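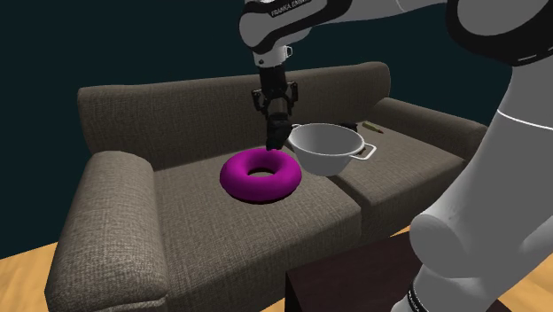

Simulation entry for the Meketley student challenge: how many trials may we submit?

Posted by Lastell Robotics Club, January 27, 2022

Our club is preparing a simulated pick-and-place entry. The rules allow 2000 trials per team, but the upload page stopped accepting ours at 145. Do failed grasps count toward the limit? Our faculty adviser would like a reply before we change the object layout.

tarigan_lab
Failed grasps do count. Each trial is recorded once the arm leaves its home position. The limit of 2000 applies to the full season, which closes in May. The upload page takes smaller batches, so please divide your files and submit them in order. Object layouts may be changed between batches if the new layout file is included.

Claro
We had the same trouble. Logging out and back in fixed it for us.

Lastell Robotics Club
Thank you. The remaining files were accepted in two batches.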